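Caderno de bancada: dobra de vestuário, cesto misto
Dezembro, entrada das 14h20 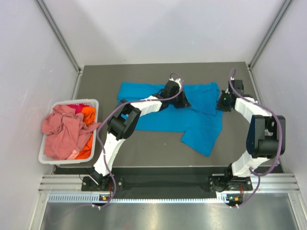
Continuação do ensaio de dobra com roupa de cor. Método igual ao da entrada anterior: uma peça de cada vez, esticada sobre o tampo, mangas para dentro, depois o corpo em terços. O cesto fica à esquerda e só se tira a peça seguinte quando a anterior estiver na pilha.

Massa do cesto à chegada: 682 g de roupa, tara descontada. Balança Kartha, verificada de manhã com o peso padrão, desvio de 2 g. Aceitável para o que se pretende.

Peça em curso: a azul. Cede no sentido da largura e recupera mal. Com a borda superior a direito, a camada de cima vira em diagonal e forma bico em vez de acompanhar a linha do corpo. Apareceu o mesmo defeito na série de novembro, com outra peça. Hipótese: a prega começa demasiado perto do canto e o tecido roda sobre esse ponto. A experimentar: agarrar mais para dentro, uns quatro dedos a contar da costura, e assentar a manga antes de virar a lateral.

Vincos pequenos no corpo. Não passar a ferro. O protocolo pede a roupa como sai do cesto, e a Jadwiga Sowa já perdeu uma série inteira por ter alisado as peças à mão entre repetições.

Cesto: a peça salmão está por cima e ocupa boa parte do volume, com uma ponta caída sobre a borda direita. Puxar pela ponta arrasta a laranja que está encostada. Levantar pelo meio. A magenta, ao fundo, fica para depois da laranja.

Superfície: o tampo escuro dá bom contraste com o azul, com o salmão e com o laranja. Para as peças escuras do lote Brisau vai ser preciso forrar. Pedi à Štefánia Vondráček o pano claro da Flusarar, que está no armário dela desde o verão. Há também um pontinho branco no tampo, à frente da peça. Limpar o tampo a seco antes da próxima série, com o rolo adesivo, e registar a limpeza na folha.

Critério de aceitação, para não voltar a discutir: retângulo fechado, sem bico fora do contorno, manga invisível por cima. Quem tiver dúvidas mede com o esquadro e aponta o desvio. Não se corrige a peça depois de pousada na pilha.

Contagem acumulada no registo Kernovero: 521 dobras válidas. O plano fala em 2.000 até ao fecho do lote. Ao ritmo atual não chegamos lá sem um segundo cesto, e a peça azul é a que mais atrasa.

Pendentes:
Repetir a azul com a pega recuada.
Pesar a salmão isolada, falta na tabela.
Trocar a etiqueta do cesto, a atual descola.
Perguntar à Jadwiga se a laranja conta como malha ou como tecido plano. Na folha dela aparece das duas maneiras.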